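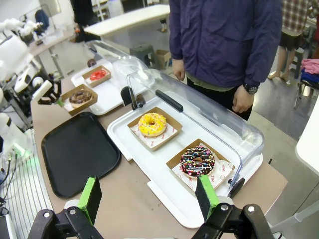
Yellow glaze and sprinkles, lid up

Donut table, the gallery

Hello again! I promised a few of you I'd put these up, and it's only taken me until May to get round to it. I've been a bit obsessed with the donut table ever since we set it out (I do the trays and the labels, Ketsara Hemmin does anything that needs a steady hand and a piping bag), so this page is really just me going on about glaze and lids. You have been warned.

The yellow one up there is my favourite of the whole lot. It's such a bright, silly colour, and the thin white lines over the top make it look far posher than it has any right to. I'd call it lemon, because in my head all yellow icing is lemon, but Ketsara says I'm not allowed to name things I haven't tasted. Its neighbour is the one the children always go for – chocolate, white drizzle, and then pink, blue, yellow and green sprinkles on top of that. More is more!

I also have a soft spot for the little brown boxes. One donut to a box, a sheet of white paper underneath, and the paper says SMILE on it in among the small red logos. I did try plain greaseproof first and it looked like a packed lunch. If you're doing something like this yourself, put the paper in before the donut and leave the corners sticking up a bit, as it gives you something to hold when you lift it out.

The black tray sitting next to the white one is handy for swapping things over. I like to have a spare flat surface within reach, otherwise you end up with a box in each hand and nowhere to put either of them (ask me how I know).

A word about the covers, as I've had more messages about those than about the donuts. They're clear, they're hinged at the sides, and they tip back over the tray so you can get at what's inside without taking the whole thing apart. I looked at a Pralano set and a Drumard set before we settled on ours, and the thing I'd tell anyone is to try the lid with one hand before you buy. Wipe them with a soft cloth and not kitchen roll, or you'll be looking at your donuts through a lot of tiny scratches by the end of the summer.

The other white tray has the red one and a dark chocolate one, side by side. I go back and forth on which of them should be nearest the front. Red glaze does catch the eye from right across a room, but the chocolate one has that lighter scatter over it and you only really notice it when you're up close.

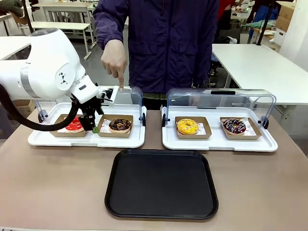

Red and chocolate, with a finger on the lid

Bits and bobs people have asked me

The table covering is just brown paper off a big roll. It's kind to icing colours, and you can bin it afterwards.

No, I don't have the recipe for the red glaze, and yes, I have asked. More than once!

More pictures when I've sorted through the rest of the folder – there are 302 in there and a good many of them are my thumb.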